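常见问题:旧电脑回收与以旧换新

更新日期:2月3日,星期三

本页汇总了Rilby门店和在线客服收到的常见提问,内容涉及旧电脑估价、数据清除、配件回收和抵扣券使用。如果本页与您回收单背面的条款有出入,以回收单为准。

一、收什么,不收什么

你们收哪些设备?

台式机主机、笔记本电脑、一体机、显示器、独立硬盘、内存条、显卡和电源都收。键盘和鼠标随整机一起交可以收,单独拿来不估价,但可以投进门店入口右侧的小件回收箱。

开不了机的电脑收吗?

收。开不了机的机器按配件估价,价格会比正常机器低。请在填表时选“无法启动”,不要选“状态未知”。选了“状态未知”的订单要排队做检测,时间会多出两个工作日。

自己组装的台式机怎么估价?

组装机没有统一型号,我们按主板、处理器、内存、显卡、硬盘、电源六项分别定价后相加,机箱另计。您在网上填表时如果不清楚具体型号,可以只填知道的部分,到店后由检测台补齐。网上给出的是区间价,最终价以检测台打印的单子为准。

拆过的机器还能交吗?

能。侧板不在了、螺丝缺几颗都没有关系。有两种情况例外:一是主板上的芯片被焊下来过,二是电源外壳被打开过。前者只按废旧电路板计价,后者出于安全考虑不收,请联系当地的危险废弃物回收点。

进过水的呢?

晾干之后可以交,请务必在表格里注明。没有注明而检测时发现进水痕迹的,整单会重新报价,您可以选择接受或者取回。

哪些东西完全不收?

鼓包的笔记本电池、破屏漏液的显示器、显像管显示器、打印机墨盒和硒鼓。Clenandale店的后院设有电池专用投放点,鼓包电池可以送到那里,请提前打电话,由工作人员带您过去,不要自己放进普通回收箱。

二、交机之前要做的准备

需要提前备份吗?

需要。机器一旦签收,我们不提供任何形式的数据取回。每个月都有人在交机后第二天打电话来要照片,这种请求我们没有办法满足,因为硬盘在签收当天就会进入清除流程。

备份时建议检查这几处:桌面、“下载”文件夹、浏览器里保存的密码和书签、邮件客户端的本地邮件、聊天软件的接收文件夹、财务或报税软件的数据目录。最后两项最容易漏掉。

要不要自己先恢复出厂设置?

可以做,不强制。如果您打算做,请先退出系统账户,并关闭“查找设备”一类的功能。没有解除账户锁的笔记本只能按配件计价,有时差价相当大。

硬盘加密了怎么办?

加密的硬盘照样可以清除,不影响估价。您不需要把密码告诉我们,也请不要把写着密码的纸条贴在机器上。

能不能把硬盘留下,只交主机?

可以。到店后跟检测台说一声,工作人员会当面取出硬盘交还给您,并在单子上把硬盘一项划掉。您也可以在家自己拆,拆之前请关机、拔掉电源线,再按几下开机键放掉余电。多数立式机箱的硬盘装在托架上,先拔数据线和供电线,再捏住托架两侧的卡扣往外抽。有些品牌机的托架用螺丝固定,要先卸螺丝。
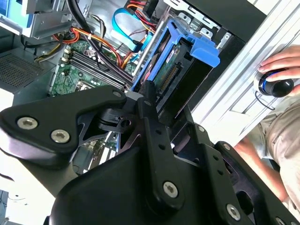 留下硬盘以后,托架最好还是装回机箱。托架单独缺失会扣一点钱,金额不大,但品牌机的托架很难配到原装的,我们翻新时需要用。数据线和供电线同样请留在机箱里,用扎带或皮筋束一下就行。

固态硬盘也能自己拆吗?

贴在主板上的条形固态硬盘通常由一颗小螺丝压住,卸下螺丝后硬盘会自己翘起一个角度,顺着这个角度抽出即可。焊死在主板上的拆不下来,这类机器如果您不愿意交出存储部分,就没有办法参加回收。

配件和包装盒要不要一起带来?

电源适配器一定要带,笔记本没有适配器会扣款。原装包装盒、说明书、驱动光盘不影响价格,带不带都可以。

三、数据清除

你们怎么清除数据?

能正常读写的硬盘做整盘覆写,覆写后抽查扇区。固态硬盘执行盘内自带的安全擦除指令。读写异常、擦除指令执行失败的硬盘一律物理粉碎,不再流入二手渠道。

清除要多长时间?

签收后24小时内完成。容量特别大的机械硬盘会超出这个时间,系统会发短信通知您。

我能拿到证明吗?

能。每块硬盘对应一份清除记录,上面有硬盘序列号、清除方式和完成时间,做完之后发到您登记的邮箱。需要纸质盖章版的,请在交机时勾选“纸质证明”,个人用户免费,邮寄到付。

邮箱里没收到怎么办?

先看垃圾邮件。没有的话,登录账户,在“我的回收单”里打开对应的单子,右上角有下载按钮。证明在系统里保存两年,过期后无法补开。

可以在旁边看着销毁硬盘吗?

Clenandale店有粉碎机,可以预约现场观看。其他门店没有设备,硬盘要集中运走处理。现场粉碎收取服务费,价格贴在服务台,企业客户按批次计费。

清除之后的硬盘去了哪里?

通过检测的装进翻新机,或者作为二手配件出售。没通过的粉碎后交给有资质的金属回收企业。

四、估价和付款

网上的估价为什么和到店价格不一样?

网上的价格根据您填写的内容自动算出,到店后我们会看实物。常见的差异来源有:内存条被换成了较小容量、显卡型号填错、屏幕有亮点或者压痕、笔记本转轴松动。检测单上会逐项列出扣款原因,您不同意可以当场取回机器,不收任何费用。

检测要等多久?

笔记本和品牌台式机一般当场出结果。组装机要逐项核对,人多的时候请把机器留下,我们打电话通知您。周末上午排队最长,时间方便的话建议工作日下午来。

估价有效期多长?

网上估价的有效期是6天,从提交表格当天算起。过期后重新提交即可,价格可能上下浮动。显卡和内存的行情变化比较快,有时隔一个周末价格就不同了。

钱怎么付给我?

有两种方式:转账到本人银行账户,或者换成Rilby抵扣券。选抵扣券会在估价基础上有加成,加成比例随活动调整,以结算页显示的为准。两种方式不能在同一张单子里混用。

可以打到别人的账户吗?

不可以。收款人姓名必须与回收单上的登记姓名一致。家里老人的电脑由子女代交的,请直接用子女的名字登记。

单张回收单有金额上限吗?

有,个人用户单张上限为2,532元。超出部分请另开一张单子,同一天可以开多张。企业用户不受这个限制。

未成年人能来交机吗?

需要监护人陪同并由监护人签字。学校发放的学习用笔记本请先确认归属,属于学校的不能收。

五、抵扣券

抵扣券能买什么?

店内所有翻新机、全新配件和维修服务都能用。不能用来买礼品卡、延保和第三方商家的商品。

有效期到什么时候?

自发放之日起一年。去年10月活动期间发放的抵扣券,券面上如果印有单独的截止日期,以券面为准。

能拆开用几次吗?

能。余额留在账户里,下次结账自动显示。纸质券不能拆分,想分次使用的,请先到服务台转成电子券。

买了东西又退货,券怎么退?

原路退回账户,有效期不变。如果退货时券已经过期,系统会自动延长一个月,每张券只延一次。

能转送给家人吗?

电子券可以转给一位绑定的家庭成员,在“账户设置”里操作。转出后不能撤回,请核对好对方的手机号。

六、上门回收和邮寄

哪些地方可以上门?

Clenandale市区全部可以,周边地区请在预约页输入地址查询。没有电梯的楼层也上门,但是一体机和大尺寸显示器需要您事先告知,方便我们安排两个人。

上门收费吗?

有一台以上整机的订单免费。只有零散配件的订单收取固定的上门费,从估价里直接扣除,不另外收现金。

上门时当场给钱吗?

不。上门人员只核对数量和外观,封箱贴条,之后由检测中心出价。您在手机上确认价格后付款。不同意价格的,我们把机器送回,单程运费由我们承担。

邮寄怎么包装?

笔记本用气泡膜裹两层,放进硬纸箱,四周塞满填充物,机器在箱内不能晃动。台式机请先把独立显卡拆下来单独包好。显卡比较重,留在插槽里运输容易把主板压坏,这种损坏我们会计入扣款。散热器特别大的机器也建议拆下散热器,不会拆的请选择上门服务。

快递由谁来选?

请使用系统生成的Sowa运单,运费已包含在内,运输途中的损坏由Sowa负责理赔。自行选择其他快递的,运费和损坏都由寄件人承担。

能寄电池吗?

装在笔记本里的电池可以随机寄出。单独的电池不能寄,请送到门店。

七、企业和学校

一次有很多台,怎么办?

请填写批量回收表,不要用个人入口逐台提交。表格支持上传资产清单,每行一台,至少包含品牌、型号和资产编号。我们看过清单后会回复初步报价和取货时间。

能开发票或者处置证明吗?

能。企业客户会收到处置清单、硬盘清除记录和付款凭证。需要按照贵单位的格式出具的,请在取货之前把模板发过来,取货后再改格式会多花一周。

机器上的资产标签要撕掉吗?

请保留。我们用标签核对清单,核对完毕后统一清除。提前撕掉标签的机器只能按型号归类,无法与您的清单一一对应。

你们用的是什么清单系统?

批量订单在Risell平台上管理,登录信息随报价邮件一起发送。一个企业账户默认可以添加多名查看人,只有管理员能确认报价。

学校想把旧机捐出去,可以走你们这里吗?

可以。填表时选择“清除后返还”,我们清除数据、重装系统后把机器送回,由学校自行安排捐赠。这项服务按台收费,不提供回收款。

八、撤单、取回和投诉

交了以后反悔了,还能拿回来吗?

确认价格之前随时可以。确认之后,如果机器还没有拆解,请尽快联系门店,退回已付款项后可以取回,但硬盘上的数据可能已经清除。已经拆解的不能取回。

对检测结果有异议怎么办?

可以申请复检,每张单子一次。复检由另一名检测员完成,您可以在场。复检结果与初检不同的,以复检为准。

机器里落了东西怎么办?

光驱里的光盘、读卡器里的存储卡、U盘接收器是最常见的遗留物。检测台发现后会装袋贴上单号,在门店保管一个月。请带上回收单来领,也可以到付寄回。存储卡在保管期内不会被读取,到期无人领取的与硬盘一样粉碎处理。

回收单丢了怎么办?

凭登记手机号和本人身份证件到任意门店补打。已付款的单子不需要补打,在账户里可以查到。

怎么联系你们?

网页右下角的在线客服在营业时间内有人值守,其余时间可以留言,次日回复。涉及具体单子的问题,请把单号写在第一句。电话线路只受理上门改期和电池投放预约,其他问题会转到在线客服。

相关页面:回收价目表|门店地址与营业时间|批量回收表|翻新机保修说明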